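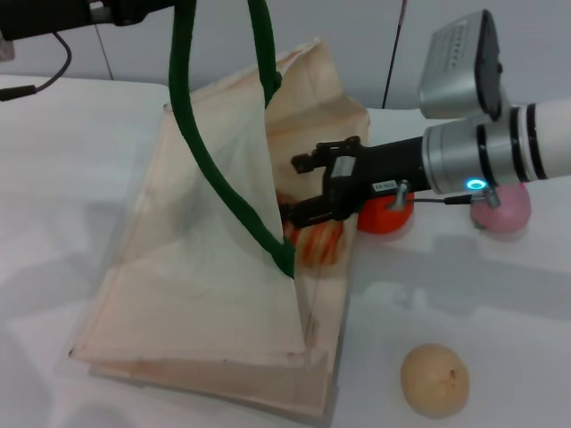

I keep reading that a subscription saves money on things you were going to buy anyway. I signed up for Luvley in January, mostly for the dish soap and coffee, to see if that held up.

The sign-up page promised 15 percent off every order. Fine. But the coffee had gone up since I last bought it, and shipping was only free over 20 dollars, so I kept adding sponges. I now own more sponges than I have dishes. I'm sure someone in marketing calls that engagement.
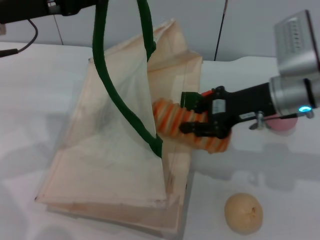
Gemma Villa wrote in to say I'm using it wrong, and that she sets everything to the longest gap and skips most months. Maybe. But if the trick is to skip the thing you signed up for — why sign up?

I compared four months of orders with what the corner store charges. Luvley came out ahead by 7 dollars, before the sponges.

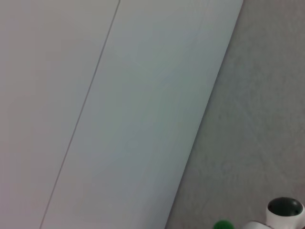 Trying to cancel

The button is under Preferences, then Plan, then a page asking if I'd like to pause instead. I paused. We'll see if it stays paused.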